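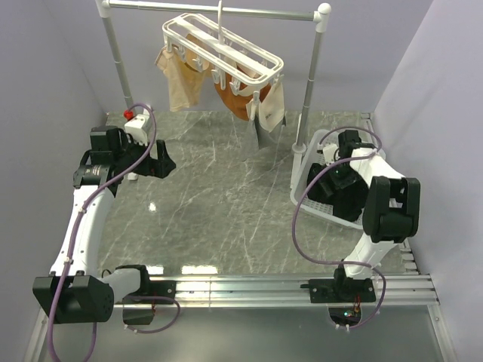

Guest Laundry: Your Questions, Mostly Answered

Welcome to Revwood, a building of long corridors and short tempers about dryers. Halina Witkowska collected these questions from the notes people tape to the laundry room door. A few have been reworded for politeness.

When is the laundry room open?

From 7 a.m. until 10 p.m. The machines lock themselves at ten, with your clothes inside if need be. Start your last wash by 8:30 and you'll be fine. Start it at 9:40 and you'll be wearing something else to breakfast.

How do I pay?

With a Moya card, sold at the front desk. A wash costs 219 points and a card comes loaded with 300. Yes, we have all done that math. You can top up at the desk in whatever amount you like, and leftover points are refunded when you check out.

Can I use coins?

No. The slot on the old washer is still there, and it will take your coins quite happily. It just won't do anything in return.

Which detergent should I use?

Any liquid made for high-efficiency machines. The desk sells Zollent in small bottles, unscented. Two capfuls is plenty for a full load. If foam comes out of the door, you used the other kind of cap, probably the one from a much bigger bottle.

Someone left their wash in the machine. Can I take it out?

Wait ten minutes after the cycle ends, then yes. Put it in a clean basket on the shelf. Please don't fold it. Some guests find this kind, others find it alarming, and Halina is the one who hears about it.

Can I dry clothes in my room?

You can, within reason. Clip small things to a hanger in the shower and leave the fan on. Please keep everything off the lamps, the smoke detector and the heater. Thick cotton takes all night and then some, so think twice if you have a morning train.

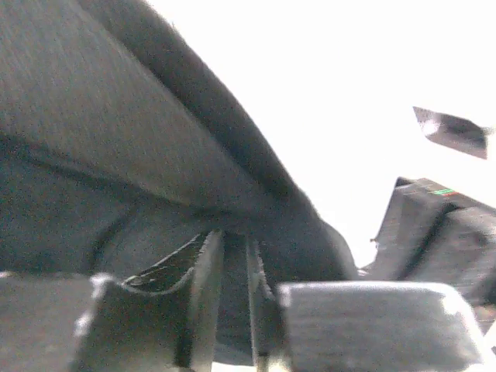

My sweater shrank. Who do I talk to?

Haris Awan, at the desk from noon. He will be sympathetic. He can't unshrink it, and we don't pay for clothes damaged in the machines – but he does know a decent secondhand shop two streets over.

What does "Rullix" on the dryer mean?

It's the name of the low-heat program. We didn't pick it. Use it for anything with elastic in it, and expect it to take twice as long as the display says.

Is there an iron?

There are two, and one of them works. Ask at the desk for the blue one. Return it cool, with the water emptied out, and preferably on the same day you borrowed it.

I've lost a sock.

Check inside the rubber door seal first, then your pillowcases. Anything found in the room goes in the tub by the window and stays there until the end of the month.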